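Foro de conservación textil · Consultas técnicas
Tema: Almacenamiento de prendas de lana fuera de temporada

s_akbari
Publicado el 2020-04-10
Estimados miembros: la asociación Werkaton debe guardar hasta el otoño el vestuario de su coro, compuesto por 50 chaquetas de lana. Disponemos de fundas de polipropileno Beltik y de cajas de cartón sin ácido. Solicitamos orientación sobre el sistema más adecuado, considerando que el local no cuenta con climatización. El traslado está previsto para mayo.
Saeed Akbari

Renzo Serra
Estimado señor Akbari: recomiendo las cajas, con papel de seda en cada pliegue. La percha prolongada deforma los hombros de cualquier prenda pesada. En el archivo Arnetti se conservan 680 piezas en posición horizontal y la incidencia de deformaciones es mínima.

textil_norte
Debo discrepar del señor Serra. Un archivo trabaja con piezas que no vuelven a usarse; un coro necesita prendas listas para vestir. Una percha ancha y acolchada sostiene bien una chaqueta durante cinco meses, y el pliegue en caja deja marcas que exigen vapor. En cuanto a las fundas, aconsejo algodón sin blanquear.

Renzo Serra
Las marcas aparecen cuando se apilan demasiadas prendas. Con tres por caja no se producen. Mantengo mi recomendación.

m_basaran
Adjunto el procedimiento del taller Başaran, válido para ambos sistemas.
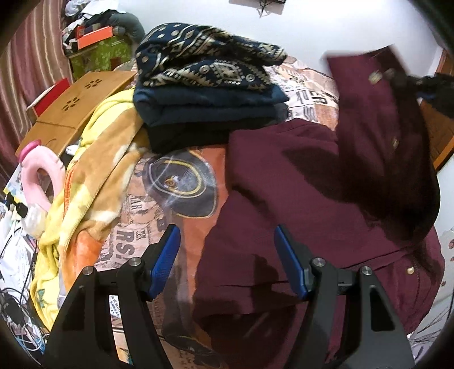

La revisión previa debe efectuarse sobre una superficie amplia y con buena luz, vaciando los bolsillos y cepillando la lana en el sentido del pelo. Los botones merecen atención aparte: en una prenda granate con botones dorados pequeños, como esta extendida sobre la colcha, conviene cubrir cada uno con papel de seda para que el metal, si lo es, no manche el tejido.

s_akbari
Agradezco las respuestas. ¿Procede lavar antes todas las prendas?

textil_norte
Únicamente las usadas. La polilla acude a los restos de sudor y grasa.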